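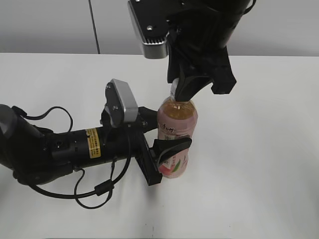

Bottled fruit tea - saving half for later?

durnville_dan
I buy the peach tea by the carton from Psarras in Lullville, 38 bottles last time. I never finish one in a sitting. How long do you keep yours once it's open? Mine go back in the fridge door and I forget them.

Trernar2000
Two days, then down the sink. The label on mine says to drink it soon after opening and I take that seriously. There's sugar in it and you've had your mouth on it.

kettle1701
Two days is too strict. I get four or five out of a bottle if I pour it into a glass and put the cap straight back on. Never been sick from it.

Iason Petridis
Agree with pouring. I'd also write the day on the label with a marker, otherwise you end up with three open ones and no idea which is the oldest. Pale labels are the easiest for this. A pinkish one like this has plenty of light colour to write on, and the tea shows through the clear plastic over the top edge of it, so you can check the level without picking it up. I write Saturday or whatever day it is and that's the end of it.
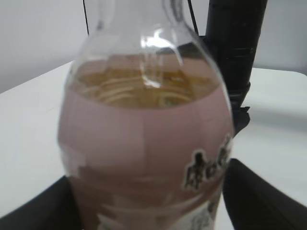
durnville_dan
Marker rubs off mine as soon as the bottle sweats. I've tried masking tape too and it goes soggy. With a clear shoulder and an amber tea you can at least look for cloudiness before you pour, so I mostly go by that.

Trernar2000
Cloudy is too late in my opinion. Some of them look cloudy from new anyway if there's fruit in them. Go by the day.

kettle1701
Put the tape on the cap, it stays drier up there. Or buy the small ones. Psarras had the 200 mL size in October, dearer per litre but no leftovers.

durnville_dan
Didn't know they did a small one. I'll ask next time I'm in. Tape on the cap until then - still not tipping it out after two days though.

Trernar2000
Your stomach, mate.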